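Gripper Comparison Moves to Second Stage

The Zulcombe Automation Laboratory has completed the first stage of its gripper comparison, which began in August. Two designs are under review: the parallel gripper the laboratory has used until now, supplied by Haberkorn, and the Faneo, which has rounded fingers. Both were fitted to the same arm and run from the same controller, with speed and closing force left unchanged between sets.

Each gripper was given 100 attempts at a short block-handling task. Staff recorded the result of every attempt, together with any contact between the fingers and neighboring blocks. The wrist camera was kept at one focus setting throughout, so that recordings from the two grippers could be compared directly.
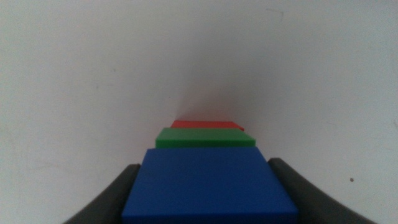
Wrist camera view of the blue, green and red blocks, with a gripper finger on either side of the blue block.

The second stage will use blocks set 12 millimeters apart and will repeat the task at 70 percent of the current arm speed. A second wrist camera, the Fernideo, will also be tried. Its wider view may help operators judge the position of the fingertips at close range, where the present camera loses some sharpness.

Departments that wish to submit parts for the second stage should send drawings and weights to the laboratory office. Parts heavier than 2 kilograms cannot be accepted.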